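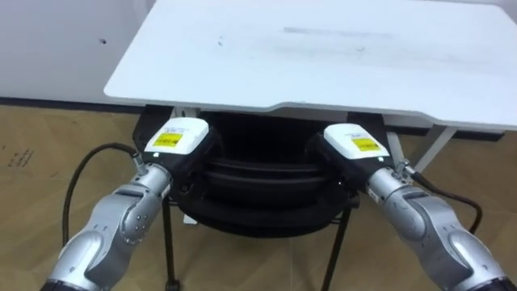 Skanbridge library to close for 14 days while reading room gets new seats

The public library in Skanbridge will shut its doors on 18th June for work on the main reading room, the town said in a notice to cardholders. It is due to open again after 14 days.

Most of the work is on the floor and the lighting. The old carpet will come up, and the ceiling lights over the study tables will be replaced. The reading room will also get new chairs, paid for out of a $3,000 grant from the Texier Fund that was approved in January.

Seating has been the most common complaint at the library for several years. In a survey of cardholders last winter, 1,551 people sent in answers, and many said the hard seats near the windows made it difficult to stay for more than an hour. Older readers asked for armrests. Students asked for chairs that could be moved out of the way for group work.
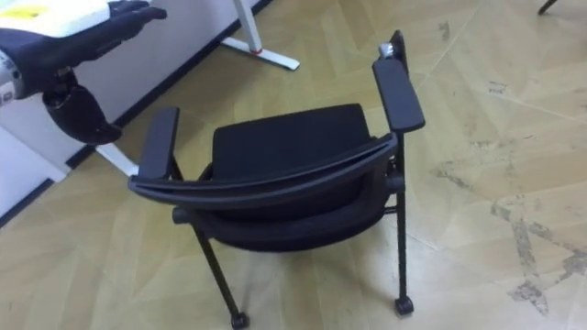 A black stacking chair with armrests.

Books, films and magazines checked out before the closing date will not be due until the library is open again, and no late fees will be charged for that period. The book drop on the north side of the building will stay open. Holds can be picked up at the Zodville branch, which will keep longer evening hours during the work. Bus 27 runs between the two buildings.

The children's story hour will also move to Zodville. The tax help desk and the language classes are canceled until the main building opens, and people already signed up for a class will keep their places.

Old chairs in good condition will be offered to local schools and clubs. Groups that want some can fill out a form at the front desk before the library closes. The meeting room upstairs is not part of the project, but it cannot be booked while the building is shut.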